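The Lid with the Handle

Print this story | E-mail this to a friend

My brother-in-law Iestyn Lloyd says you can't lose a thing in a house with one table. He has never met me. I'd been on the phone to Papadopoulos since breakfast on Monday, trying to explain why I wanted my deposit back – all 289 of it – and the woman kept asking was the bin complete.

"Complete how?" I said.

"Bin, lid, carton," she said. "The gentleman in Limska left it complete."

Well, I had a bin. I had a carton too, a little white one with blue printing on it, and it was leaning at an angle in there like it was sulking. And I had two lids! One had a black handle and the other one was lying upside down, and I'd have sworn on my mother's good skillet that I only brought one home on the ferry. I took the phone down the hall with me and stood at the table, which is a nice table, pale, with grain that goes off in waves if you stare at it long enough (I did, she had me on hold).

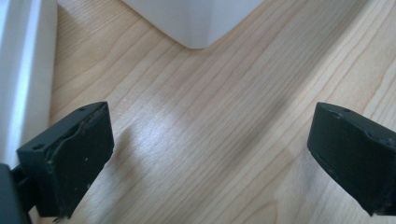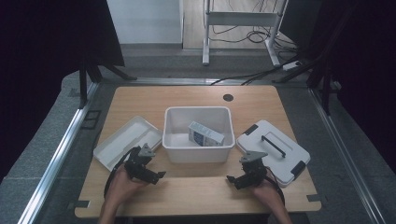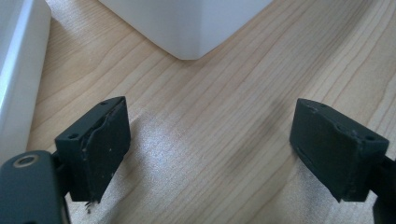

The table, with both lids out in the middle picture.

"I've got one lid too many," I told her when she came back.

She went quiet – you could hear somebody eating toast.

"Then you have Mr. Angelovski's," she said. "He's been calling since February."

I turned over the upside-down one in my head, and then the one with the handle, and I couldn't have told you which was mine for 1,000 dollars. So I asked for his number. He picked up on the first ring.

"Does it have a handle?" he said.

Related stories
Room 114
The Last Ferry to Ollimgate
What Fevov Kept in the Shed
Sixty-Nine Spoons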